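Wood panel screwed down flat keeps cupping between the screws

Mitali Cassim
Posted 2023-07-27

I have a glued-up maple panel, 70 cm long, screwed tight to a steel bench through plain round holes. When I put it down in November a straightedge showed no gap anywhere. Now the middle sits 2 mm high across the grain. The shop is not air-conditioned and the humidity swings a lot between seasons. The underside is bare. The top has three coats of oil. Should I add more screws in the middle, or plane it flat and live with it?

busari_joinery
More screws. Wood can't lift if you hold it down.

Stosorthorpe
I would not add screws yet. Wood hardly moves along the grain but it moves a good deal across it, and a tight screw in a tight hole leaves the width nowhere to go. When the panel takes up moisture it pushes against the outer screws and bows up between them. Extra screws in the middle hide this until a glue line opens or a hole tears out.

What I would do, in order:

Take the panel off and stand it on edge for a week with air on both faces. Check it again before cutting anything. Part of the bow may go away without any work.

Oil the underside with the same number of coats as the top. Uneven finish is a common cause of cupping -- one face takes up water faster than the other.

Drill one row of holes to a close fit and lengthen the rest into slots running across the grain. Use washers under the heads. Tighten until the washer stops turning freely, then stop.

Plane last. If you plane it now you may get a hollow when the air dries out.
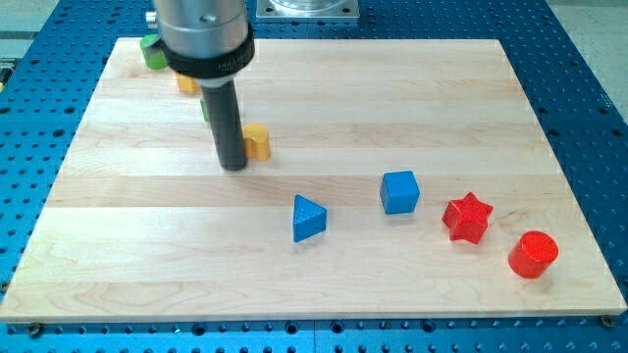 Maple board on a perforated table, screws at the two near corners.

With corner screws the distance that matters is the one measured across the strips, so lay the slots out in that direction.

Vandis
Agree with the slots. Also check the bench itself with the panel off. I chased a high spot for a month and it was a weld under the sheet. And get a cheap humidity gauge. Mine read 37 percent in winter and I had been guessing much higher.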